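Print this thread | E-mail this thread

OK so I promised a cabbage thread and it's Saturday and I have coffee, so you're getting a cabbage thread. Mute me now if you only followed for the shelf stuff.

Background for new people: I live in the top half of a house in Toledo with one drawer of a fridge that is supposed to be for vegetables, and from January to the end of March that drawer is basically cabbage. I love it. It's cheap, it keeps forever, and it doesn't sulk if you ignore it for a week like spinach does.

This all started with Wellington Peixoto's post about slaw back in the winter (go find it, it's good, he is very firm about mayonnaise). I made his version three times and then started messing with it, as you do.

First opinion: stop buying the biggest one! I used to go straight for the bowling ball. Then you use a quarter of it and the cut side goes gray and you feel bad every time you open the fridge. Small heads. Two small heads if you have to.

Second opinion: heavy for its size. Pick up a few and you'll feel the difference right away. The light ones are all air between the leaves and they shred into sad little confetti.

Somebody asked about washing. I don't wash the whole head when I bring it home. It goes into the drawer as is, in a produce bag left open at the top. I pull off the outside leaves when I'm ready to use it and rinse what's left.

If there's a bug or grit situation (farm stand people, hi) cut it in half first and soak it in cold salty water while you do something else. Ten minutes is plenty. Rinse again after or your slaw will be salty and you'll blame me.

Now. THE BOWL. This is the part my sister said didn't need its own post and she's wrong.

I've gone over to a shallow bowl for cabbage, and I don't mean for serving, I mean for the whole getting-ready part. Washed piece goes in the bowl, the bowl goes on the table, and that's my station. A deep mixing bowl is great once it's shredded, but with a whole chunk in there you're reaching down into a well.

Also I like a light table for this kind of job. You see every scrap that jumps out. My old one was dark brown and I used to find little dried-up bits of cabbage days later, stuck there like stickers.

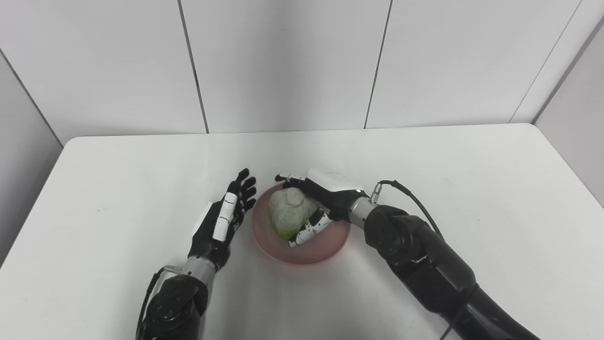

Pale green in a pink bowl. Best color combo of the winter, I will not be taking questions.

OK, cutting. Quarter it through the core so everything holds together. Then cut the core out at an angle, one slice per quarter. Save the cores! More on that in a second.

Flat side down, thin slices, as thin as your patience allows. I gave up on the mandoline after the thing with my thumb (if you were here last year you remember the thing with my thumb). A decent chef's knife does it fine and is easier to clean.

If your head is one of those loose floppy ones, just peel the leaves off, stack them, roll the stack up like a cigar and slice that. Somkiat Khunthong told me this in the replies ages ago and I still do it every single time, thank you Somkiat!!

Salt. Put the shreds in a big bowl (deep one, now is its moment), sprinkle with salt, and squeeze it with your hands like you're mad at it. A minute or two. It'll go glossy and drop to almost half the size, and you'll wonder where all your cabbage went.

Then leave it alone while you make the dressing. I do cider vinegar, a little sugar, neutral oil, black pepper, and celery seed if I can find the jar. Measurements? No. Taste it. It should be a bit too sour on its own.

Squeeze the cabbage out over the sink before the dressing goes on. I skipped this once for a cookout and served soup. Everyone was polite about it.

The fast weeknight one: wedges on a sheet pan, oil, salt, hot oven until the edges go really dark. Darker than you think. People pull it out when it's tan and then tell me they don't like roasted cabbage.

I put butter and a squeeze of lemon on it at the end, and sometimes I eat that standing up and call it dinner. With rice if I'm being a grown-up.

The cores: peel off the tough outside bit and slice what's left into coins. They're sweet and crunchy, kind of like a mild radish. I dip them in whatever is open. Or they go in the soup bag in the freezer with the carrot ends.

Outer leaves, if they aren't beat up, are good for lining a steamer so dumplings don't stick. If they are beat up, compost, no guilt.

Things I've tried that I wouldn't do again: cabbage in a smoothie (why), freezing it raw for slaw (limp), and microwaving the whole head to get the leaves off for rolls. It worked I guess, but the apartment smelled like a school cafeteria until Monday.

For rolls, do this: core it, put the whole head in the freezer overnight, thaw it in the sink. Leaves come right off, soft enough to roll, no giant pot of boiling water. Freezing is bad for slaw and great for this, keep up.

About the smell in general, since three of you asked. It's overcooking. Quick and hot or raw and you barely notice it. The long slow simmer is where it gets you, and for that I open the window over the stove and just accept my life.

How long does it keep: a whole head goes for weeks in my drawer. Once it's cut I wrap the cut side tight and try to finish it in 6 days. If the face looks a little brown or dry, shave off a slice and carry on, the inside's usually fine.

Someone wanted to know red vs. green. Red is tougher and turns everything it touches purple, including my white dish towels, RIP. I like it pickled. For slaw I go mostly green with a handful of red, added at the very end.

And napa is its own thing, softer, and I treat it more like lettuce. Don't do the angry salt squeeze on napa unless you're making kimchi, it'll just give up.

Also yes, I know some of you would just buy the bag of shredded stuff. I've bought the bag! The bag is fine! It's dry by day two though, and it costs more than a whole head.

Next weekend is probably the soup one, if I can get the recipe down to something that fits in a thread. It has caraway. There'll be complaining.

Tell me what you do with the last quarter of the head. Mine is sitting there right now and I've already had slaw twice this week.

Print this thread | E-mail this thread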